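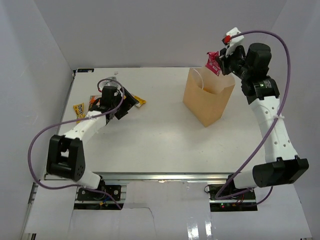
Gripper comparison catch-up, 09/04/2023, my notes as usual, so shout if I've got you wrong. In the room: me (Morven Pollock), Przemysław Chmielewska, Wanda Lis and Tassanee Sombatkul. Wojciech Ziółkowski sent apologies and a long message, which I read out. We spent most of the time on the snack bagging task, with an arm either side of the table and the paper bag standing open on the right, so that the right gripper can carry a packet over and let go above the opening. Przemysław thinks it's the best task we've had so far for telling fingers apart (I agree!) — packets crinkle, slide and fold over, and a weak grip shows up at once.

**Last time's actions**

Wanda has finished the wiring sheet for both arms. Tassanee hasn't written up the Plutwood fingers yet, carried over. Mine was to chase Grenum for the quote and I did, twice, and we have it now, see further down.

**Sikora fingers against Lukatwood fingers**

Przemysław took us through his numbers. He's logged 489 picks altogether, with the packets tipped out in a different heap each time. The Sikora set dropped 35 of its packets and the Lukatwood set dropped 60, but he was very firm that I should write down that the two sets did not get the same number of goes, so please don't quote those two side by side at anyone. He'll even them up before we decide anything.

What he did feel sure of is that the Lukatwood tips struggle when a packet is lying flat. They skate over the top and push it towards the back wall, and then the arm has to reach a long way and everything gets slow. The Sikora ones get under the crimped end more often. Wanda asked if that was the fingers or just the approach angle, and we went back and forth on this for a good while. Tassanee's view is that it's mostly angle. She'd like the same approach replayed with both sets before anybody blames the rubber, and Przemysław grumbled a bit but said fine.

Wojciech's message said more or less the same thing as Tassanee, only longer, and added that he wants the closing force written down for every run. At the moment it's in Przemysław's head.
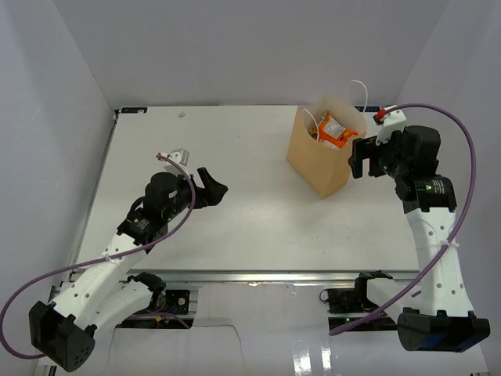
Then we got on to the bag. Wanda's worry is that we're mixing up two different things, how well the gripper holds a packet and how well the person steering lines it up with the opening. If a packet catches the rim and falls outside, is that a drop? Przemysław has been saying yes, I'd have said no. We settled on logging it separately as a "miss", and he'll go back through his notes and split the old ones out where he can tell. Tassanee wants the bag put back on the same spot each time too. Nobody minded that, but we didn't agree how to mark the spot — tape got a mixed reception.

**Cables**

Short one. Wanda is happy with the zip ties on the links for now. She'd still like a bit more slack at the wrist end for the full-reach picks, and she's going to try moving each tie a little way down and see whether the loop starts getting in the way. If it does she'll put it back.

**Controllers**

Tassanee tried the newer Plutwood controller on the left arm and liked it much better than I expected her to. It feels smoother close to the table, she says, and less twitchy when you let go. Przemysław finds it a bit sleepy. We'll keep both for now and note which one was used on each run, which we should have been doing from the start, my fault.

**Money**

Grenum want 70 pounds a pair for the softer fingers. I thought that was a lot, Wanda thought it was quite reasonable. One pair to begin with, and no more until we've seen them pick up something flat.

**Who's doing what**

- Przemysław: even up the runs, split drops from misses, write down the closing force
- Tassanee: Plutwood write-up (please!), set up the replayed approach
- Wanda: move the zip ties, look at slack
- Wojciech: read the drop/miss wording and tell us if he hates it
- Me: order one pair from Grenum, add a controller column to the log

We'd like to have picked a set of fingers by July. Przemysław asked if we could start on the second table before then and I said let's get through this one first. Next meeting whenever the Grenum pair turns up, I'll send a note round.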